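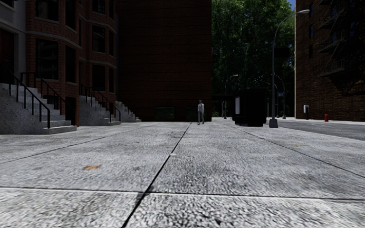

Wide pavements and brick frontages are typical of the streets covered by the programme.

Stollmont extends small shop grant to upper floors

Grants of up to £3000 will be open to independent traders in Stollmont from June, under the second round of the Ground Floor Fund. The fund is run by the Stollmont Town Partnership with the support of the property company Dufour.

The first round was limited to businesses trading at street level. Following requests from tenants, the Partnership has agreed that workshops, studios and small offices on upper floors may now apply on the same terms.

Money may be spent on signs, shop fittings, lighting, doors and improved access. It may not be used for rent, stock or wages. Applicants must hold a lease with at least 3 months left to run and must have fewer than ten staff.
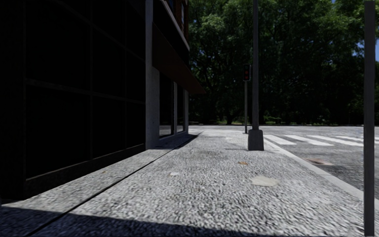

Storefront windows along the side of a multi-storey building.

The Partnership received 1217 replies to its survey of residents and traders last winter. Respondents asked most often for later opening hours, a wider choice of food shops and better lighting after dark. A full report on the survey is available from the Partnership office in Cornar.

“Traders told us that the cost of fitting out a unit was the main thing holding them back,” a spokesperson for the Partnership said. “A modest grant, paid early, can bring forward an opening by several months. We are pleased that upper-floor tenants can now be included.”

Dufour has also agreed to offer short leases on selected units of up to 600 square feet. These will be let on a rolling basis – with one month's notice on either side – and details will be sent to registered applicants before the round opens.

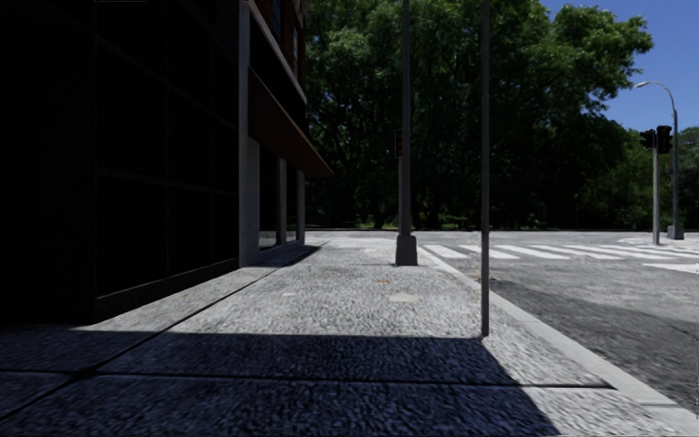

How to apply

Forms may be collected from the Partnership office or requested by post. Completed forms should be returned with two quotations for the proposed work and a copy of the current lease. Decisions will be sent in writing within six weeks.

Businesses in neighbouring Grastska are not covered by this round.

ENDS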